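Section 4: Hosting Your First Gallico Mystery Night

You've picked your story, you've got your crew, and now comes the fun part! Gallico plays best with 6 people, and you have 60 minutes to crack the case.

Before guests arrive
1. Open the Suscombe box and take out the red envelope. Leave it sealed!
2. Sort the clue cards into 2 piles, Day and Night.
3. Hide the 4 brass keys around the room. Bookshelves are great, and so are coat pockets.
4. Read the host letter from Marlene Sutherland out loud once, in your spookiest voice.
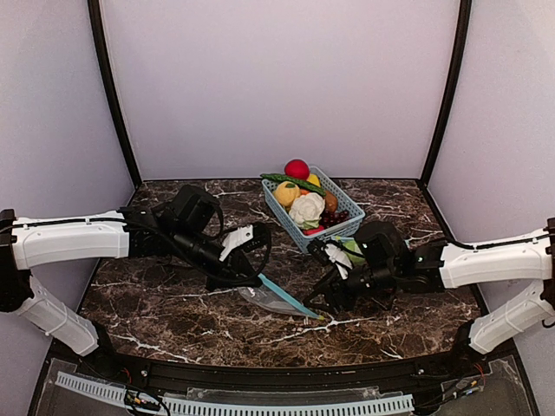 Fig. 4-1. Basket of fruit and vegetables on a marble-patterned tabletop.

CAUTION: The keys are small. Keep them away from young children and pets.

Starting the game
5. Hand each player a character card. Whoever gets Orhun Soylu goes first (he's a blast to play, so shuffle well).
6. Start the timer and dim the lights, but leave enough to read by.
7. Let players search. If they're stuck, give them one Night card. 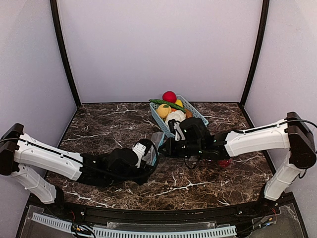 Fig. 4-2. Tabletop with two arms, left and right.

NOTE: Hints are free in the Hawthorne story, so use them! Groups who talk through every clue together have the most laughs.

8. When the group names a suspect, open the red envelope and read the ending.

To reset, return all the keys to the box and slip the ending back into its envelope. Spare envelopes are under the tray.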